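Small-Town Libraries Find New Purpose in the Lending of Tools

Nineck's public library joins a growing number that offer more than books
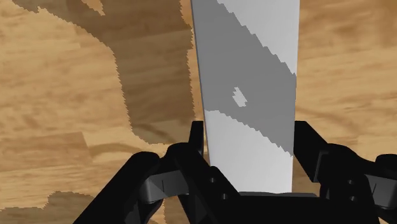

A library card should be good for whatever a household needs twice a year and cannot afford to store, according to Zuweira Agbeko, and a post-hole digger meets that standard as well as an atlas does.

The Nineck Public Library adopted much the same position in July, when its board approved a permanent tool collection on the lower level. The collection opened with 80 items, most of them donated by residents who were clearing out garages. It now holds 428, from socket sets and tile cutters to a cider press that has been reserved through the fall.

Any cardholder over 18 may borrow up to three tools for seven days. Power tools require a signed form and a short talk with a member of the staff. Late fees were dropped for books some time ago and have not been brought back for tools, although a borrower who keeps a ladder past its date can expect a telephone call.

The program was modeled in part on one in Jastow, where the library began lending garden equipment in 2000. Jastow's early records show that rakes and spades went out mainly on Fridays and that very few were lost. Breakage proved the larger expense, and the library there still sets aside part of each year's budget for handles and blades.

Murdo MacBrayne was among the residents who spoke against the Nineck plan at the public hearing. He argued that shelf space was already short and that the local history room would suffer. The board agreed in part – the history room kept its full floor area, and the tools went into a former map store.

Demand has been strongest among new homeowners and renters. Of the first 65 people to borrow a tool, many had not used their cards in more than a year, and a good number left with a book as well.

The library will next consider sewing machines and canning equipment. A survey form is available at the front desk and at the Matar Street branch, and replies will be accepted until the board's meeting on 2 December 2025.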